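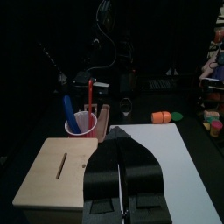 Pre-Handover Bathroom Checklist – Tub, Shower and Vanity
Serkholm units, floors 1 and 2
Walked Mar 5, 2020
Comments by Lucero Marulanda

OK = fine as is. FIX = before keys. WATCH = look again at the May walk.

1. TUB

1.1 Tub level, both directions – OK. Checked on the rim and on the floor of the tub. Slight fall to drain, as it should be.

1.2 Feet locked, nuts tight – FIX in unit 6. Back left foot spins by hand. Had to lie on the floor to find it. Access panel was already siliconed shut in two other units so I could not check those. Please stop sealing the panels before the walk.

1.3 Rim to wall joint – FIX. Bead is thin at the faucet end, you can see daylight in one spot. Cut out and redo, don't smear over the top. Tub has to be filled when the bead goes in and stay filled until it cures.

1.4 Surface – OK mostly. One scratch near the overflow, unit 4, fingernail catches on it. Brindico sent a repair kit, instructions say 32 hours before water. Tape a note on the tub.

1.5 Overflow – WATCH. Filled to the overflow and left the tap running full. Level held but only just. Plerex mixer is a fast one.

1.6 Drain time – OK. No gurgle at the basin when the tub empties. Last time there was.

1.7 Floor load – paperwork only. Upstairs tubs are 200 lb heavier than the ones on the first drawing. Total for the floor on the revised sheet is 1,536 lb, signed off by the engineer, copy goes in the folder. Copy is not in the folder.

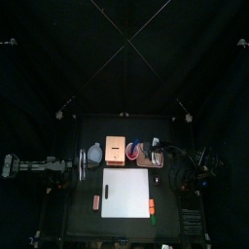
Bondarchuk wrote back on 1.7 that the signed sheet went over with the drain drawings and must of been filed under plumbing, and that the number on it covers the tubs filled, with one person in each. He will send it again. Until its in the folder this item stays open.

2. HOT WATER AND VALVES

2.1 Tub faucet max temp – FIX in units 2 and 5. Both over 120 at the spout after three minutes. Limit stop on the cartridge was never set. Five minute job each.

2.2 Shower valve – OK. Flushed a toilet and ran the basin while the shower was on, temp barely moved.

2.3 Hot on left – FIX unit 3. Reversed at the basin. Shower is right, so its just the supply hoses.

2.4 Shutoffs reachable – OK, except behind the vanity drawer in unit 1. Drawer has to come all the way out. Leave it but tell the tenant.

2.5 Hand shower hose – check the washer. Drips at the elbow in two units, hand tight only. One had no washer at all.

2.6 Vacuum breaker on hand shower – present, all units. OK.
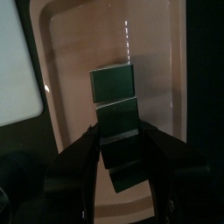
Can we pass a unit if the only open item is the caulk? Wait for the full cure and a wet test, then pass it. A tub that gets used on day one with soft silicone is going to be back on the list by day ten.

3. SLIP AND GRAB

3.1 Tub floor texture – WATCH. Smooth toward the foot end. Within spec per the maker's sheet, still don't love it. Suggest mats for the rentals.

3.2 Grab bars – FIX unit 2. Moves when I lean on it. Screws are in drywall, not the blocking. Blocking is there, I found it an inch and a half lower. Take down, patch, move the bar.

3.3 Tub rim height – OK. Same all units.

3.4 Shower door – glass stamped tempered, stamp readable, bottom corner. Hinge side rubs in unit 4. Shim.

3.5 Threshold – OK. Water stayed in with the hand shower pointed at the door for one minute.

4. ELECTRICAL AND AIR

4.1 GFCI trips and resets – OK all units. Unit 6 is stiff, took two pushes. Swap it, they are cheap.

4.2 Fan – FIX unit 5. Runs but does not hold a tissue to the grille. Duct probably crushed behind the soffit – get somebody up there before the paint.

4.3 Fan timer – set to 20 min. Two were at 5.

4.4 Light over tub – rated for wet location, label checked. OK.

4.5 Towel warmer – not installed yet. Skip.

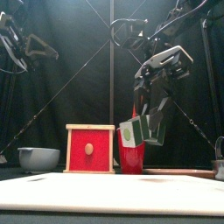 The duct in unit 5 was straight when the soffit was closed, according to Bondarchuk, so he wants the damper checked first before anybody cuts a hole. Fine. Damper first, then the soffit. Somebody needs to do one or the other this week.

5. FINISH

5.1 Grout – haze on the long wall, unit 3. Wipe again.

5.2 Vanity top – seam OK. Backsplash bead missing on the short side, units 1 and 4.

5.3 Toilet – rocks a little in unit 2. Shim and re-caulk, leave the back open.

5.4 Door clears the tub panel – OK, tight in unit 6. Add a stop.

5.5 Protective film – still on three tubs. Leave it on untill the painters are out.

STILL OPEN
1.2, 1.3, 1.4, 1.7
2.1, 2.3, 2.5
3.2, 3.4
4.1, 4.2
5.1, 5.2, 5.3, 5.4

Panels in 1.2 get opened by the installer. Text me when they are off and I will come by.

L. Marulanda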